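Honmont bringt Ordnungskästen mit Filzfront in den Handel

Kleine Schubkästen für Schreibtisch, Werkbank und Kinderzimmer ab April erhältlich

Der Möbelhersteller Honmont erweitert sein Sortiment um eine Serie kleiner Aufbewahrungskästen. Die Serie trägt den Namen Zokthorpe und richtet sich an Haushalte, Büros und Kindertagesstätten, in denen Kleinteile griffbereit, aber nicht offen herumliegen sollen. Der Verkauf beginnt im April über den Fachhandel und über den Vertriebspartner Gamex.

Zokthorpe besteht aus einzelnen Kästen, die für sich auf dem Tisch stehen oder in ein Regal geschoben werden können. Die Vorderseite ist mit Filz bezogen und von hellem Holz eingefasst. In der Mitte sitzt ein runder Holzknauf. Zum Start gibt es die Kästen in sechs Farben, darunter Rot, Senf und Dunkelgrün. Die Holzteile bleiben bei allen Varianten naturbelassen.

»Wir haben bei unseren Kunden immer wieder dieselben Dinge auf den Tischen gesehen: Bauklötze, Ladekabel, Stempel, Büroklammern«, sagt Nayara Trindade, die den Entwurf verantwortet. »Für solche Sachen ist eine normale Schublade zu tief. Was unten liegt, findet man nicht wieder.« Die Kästen sind deshalb flach gehalten. Auf Einsätze und feste Fächer wurde verzichtet, damit auch sperrige Teile hineinpassen.

Der Filz dämpft das Geräusch, wenn ein Kasten gegen den nächsten stößt. Er lässt sich mit einer weichen Bürste reinigen. Flecken sollen mit lauwarmem Wasser abgetupft und nicht gerieben werden. Der Bezug kann bei Bedarf ausgetauscht werden, Ersatzbezüge sind in allen Farben der Serie einzeln erhältlich.

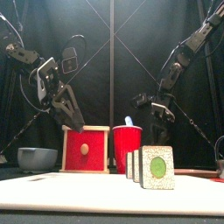
Auch beim Knauf hat sich Honmont für eine schlichte Lösung entschieden. Er ist so geformt, dass Kinder ihn mit der ganzen Hand und Erwachsene ihn mit zwei Fingern greifen können. In einer früheren Fassung war ein Lederband vorgesehen. Es wurde wieder gestrichen, nachdem sich das Band in mehreren Mustern nach kurzer Zeit gelängt hatte.

Gefertigt werden die Kästen in der Werkstatt Mthembu, mit der Honmont bereits bei seinen Wandregalen zusammenarbeitet. Der Betrieb unter der Leitung von Ruan Mkhize übernimmt den Zuschnitt, den Zusammenbau und das Beziehen der Fronten. »Die Schwierigkeit liegt an der Kante, wo der Stoff auf das Holz trifft«, so Mkhize. »Wenn dort zu viel Spannung ist, verzieht sich die Fläche. Wir haben den Rahmen noch einmal überarbeitet, bis es gepasst hat.«

Vor der Markteinführung waren Muster der Serie in zwei Kindertagesstätten und in einem Architekturbüro im Einsatz. In den Kindertagesstätten dienten die Kästen vor allem zum Aufräumen von Bauklötzen und Stiften. Die Farben wurden dort den einzelnen Gruppen zugeordnet. Rückmeldungen gab es unter anderem zur Standfestigkeit. Die Unterseite der Serienkästen ist daher mit einer rutschhemmenden Auflage versehen, die auf glatten Tischplatten für Halt sorgt und sich rückstandslos entfernen lässt.

Das Architekturbüro nutzte die Kästen für Materialproben und Modellteile. Auf Wunsch der dortigen Mitarbeiter bietet Honmont nun auch schmale Beschriftungsstreifen aus Papier an, die seitlich angebracht werden. Die Filzfläche selbst bleibt frei.

Der Einzelkasten kostet im Handel 84 Euro. Für Einrichtungen, die größere Mengen benötigen, erstellt Gamex auf Anfrage ein Angebot. Die Lieferung erfolgt fertig montiert. Nur der Knauf liegt lose bei und wird mit der mitgelieferten Schraube von innen befestigt. Die Gewährleistung beträgt zwei Jahre.

»Wir rechnen zunächst mit Bestellungen aus dem Bürobereich«, sagt Marthinus Potgieter, Vertriebsleiter bei Honmont. »Ob wir die Serie um ein höheres Format ergänzen, entscheiden wir nach dem Sommer.« Geplant ist außerdem ein passendes Grundgestell, in dem mehrere Kästen übereinander Platz finden.

Händler können die Kästen am Donnerstag ab 10 Uhr im Ausstellungsraum von Honmont besichtigen. Alle Farben sind vor Ort vorhanden, Filz- und Holzmuster können mitgenommen werden. Um Anmeldung wird gebeten.

Über Honmont
Honmont entwickelt und vertreibt Kleinmöbel und Aufbewahrungslösungen für Wohn- und Arbeitsräume. Zum Programm gehören Wandregale, Hocker, Garderoben und Tischzubehör.

Pressekontakt
Honmont, Abteilung Kommunikation
Ansprechpartner: Lambros Triantafyllou
Bildmaterial und Muster auf Anfrage
Abdruck honorarfrei, Belegexemplar erbeten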